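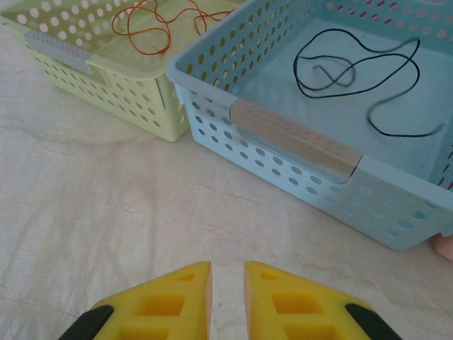 Department of History – Humanitarian Relief Since 1850
Handout 6: Lists, Cards and the Business of Finding People

Read this before the seminar. Reading it during the seminar is a tradition I would like to see die out.

Last week we dealt with field hospitals. This week is about paper. When people flee a town, the first thing relief workers hand out is usually soup, and the second is a form. The form gets less attention in the memoirs.

Our case is the Tremorville camp register. It lists 1,644 arrivals, entered by clerks who spelled names by ear and with great confidence. The Panasiuk family appears under P, B and, for one unlucky uncle, F. He drew rations under all three for a while, and I can't say I blame him.

Three terms to know:

Register: the running list, in order of arrival. Good for counting mouths, poor for finding anybody.

Card index: one card per person, filed by surname. Good for finding people, provided everyone agrees on the surname.

Tracing request: a letter from a relative asking where someone is. Often the only source for what a person was called at home. 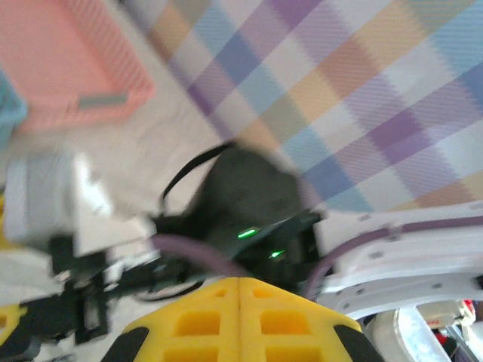

The camp office received 826 tracing requests and closed 136 of them. Be careful with "closed." In the office's own usage it covered a family reunited, a death confirmed, and a correspondent who had stopped writing. Older textbooks count the lot as successes, and two of them are on your reading list, so keep a pencil handy.

Yevhen Prokopenko's article goes back to the cards and asks who filled them in. His answer – mostly other refugees, paid in coal – changes how we read the remarks column. "Difficult" may mean a difficult person. It may also mean a neighbor with a grudge from 80 miles back down the road.

For the seminar, bring one page on this question: whom was the register for? "The refugees" is an allowed answer, but you will have to defend it.

Pages are due Sunday, by 6 p.m. The box outside my door does not count as my email.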